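Lint

Lint is the loose fiber, fuzz and small debris that comes away from cloth during wear, washing and drying, and that gathers on clothing, in pockets, in machine filters and along the edges of rooms. The word is used loosely. In a textile mill it can mean the short cotton fibers still attached to or freed from the seed, while in a household it usually means whatever gray matter is pulled off the dryer screen. Writers on the subject often move between the two senses without saying so, and figures quoted for one are sometimes repeated as if they applied to the other.

Origin of the word

The English word is usually linked to flax, by way of the Latin linum. An older use refers to scraped linen applied to wounds. Scraping lint for hospitals was a common home task in the nineteenth century, and popular histories tend to present it as a medical success. The evidence for that is thin. Scraped linen soaked up fluid, but it was rarely clean, and stray fibers left in a wound were hard to remove. It was later replaced by cotton gauze and other prepared dressings.

Composition

Most household lint is made of broken staple fibers, the short lengths of cotton, wool or cut synthetic that are spun together to make yarn. Fibers work loose when the yarn bends and rubs. Hair, skin flakes, paper tissue, pet dander and soil make up the rest, in proportions that vary so much between homes that averages mean little. The familiar gray color is often explained as dirt. A more ordinary cause is the mixing of many colored fibers, which the eye blends into a dull middle tone. A load of new red towels will leave red lint.

Filament yarns, made from long continuous fibers, shed less than spun yarns. Brushed and napped fabrics, including fleece and flannel, shed more, at least when new, since their surface has been deliberately raised. Claims that a fabric "does not shed" are common on labels and should be read with care. There is no single legal meaning for the phrase, and tests differ in how hard the cloth is rubbed and in what size of particle is counted.

Shedding and attraction

Two separate things are often confused. A garment may produce lint, or it may pick up lint that came from something else. A smooth polyester blouse can shed very little and still come out of the wash covered in white fluff from a towel. Pilling, in which loose fibers tangle into small balls that stay anchored to the cloth, is a third matter and is not removed by the same means.

Static charge is the usual explanation for pickup, and in dry indoor air it plays a part. It is probably given too much credit. Surface texture does a good deal of the work, as fuzzy cloth holds specks mechanically whether or not any charge is present. Dark knits have a reputation for attracting more lint than pale ones. What can be said with more confidence is that pale fibers are easier to see against them.

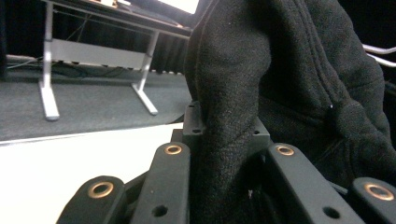
Pale lint specks on a dark knit fabric.

Removal

Methods fall into a few groups: adhesive rollers, directional brushes with a slanted pile, blades and shavers, and moving air. Adhesive rollers lift loose fiber well from flat cloth and poorly from seams and folds. Directional brushes work only when drawn one way, a point that many owners never discover, and reversing the stroke puts the lint back. Shavers cut pills and with them some of the cloth, so that a sweater shaved often will become thinner.

Home remedies circulate widely. Vinegar in the rinse, a night in the freezer, a damp sponge and a ball of nylon netting all have their supporters. The damp sponge and the netting have an obvious mechanical basis. The freezer does not have one that has been shown convincingly, and reports in its favor seldom include a second garment left out for comparison.

A small trial by the textile writer Olesia Hordiienko, published as a pamphlet under the title The Drillstead Wash Notes, is still cited in hobby literature. Hordiienko washed 26 garments with and without vinegar and graded them by eye. She reported "a slight gain" for vinegar. Stepan Antoniuk later objected that the person doing the grading knew which garments were which, and that the two sets had been dried for different lengths of time. The pamphlet does not answer either point, though later sellers of laundry products have quoted its result as settled.

Dryer lint

Tumble dryers collect lint on a screen placed in the path of the outgoing air. The amount collected is often taken as a measure of wear, on the reasoning that every gram on the screen is a gram lost from the clothes. This is true only in part. Some of the fiber was broken loose during wear or washing and would have come off in any case, and some of it was never part of the clothes at all.

Lint burns easily. A blocked screen or duct slows the air and raises the temperature inside the machine, and makers advise clearing the screen after each load. The duct is cleaned less often and is harder to reach. Devices sold to warn of a blocked duct vary in quality, and there is little independent testing to separate the good ones from the rest.

Uses

Dryer lint has been promoted as a fire starter, a stuffing, a garden mulch and a raw material for paper. As a fire starter it works if it is mostly cotton; synthetic fiber melts and gives off unpleasant smoke. As mulch it adds plastic to the soil whenever the load included polyester, a drawback that cheerful lists of household tips tend to leave out. Handmade paper from lint is possible but weak unless another pulp is added.

Fiber in wastewater

Synthetic fibers shed in the wash are a recognized source of microplastics. Estimates of the number released per load differ very widely, partly through differences in fabric, water volume and machine type, and partly through the choice of filter used to catch them. A finer filter finds more fibers. Comparisons between studies that used different filters are unreliable, which has not kept them out of newspaper graphics. External filters for washing machines do capture some of the material, but the benefit depends on where the owner then empties them. Rinsing the filter in the sink returns the fibers to the drain.

See also

Fleece
Nap (textile)
Pill (textile)
Static cling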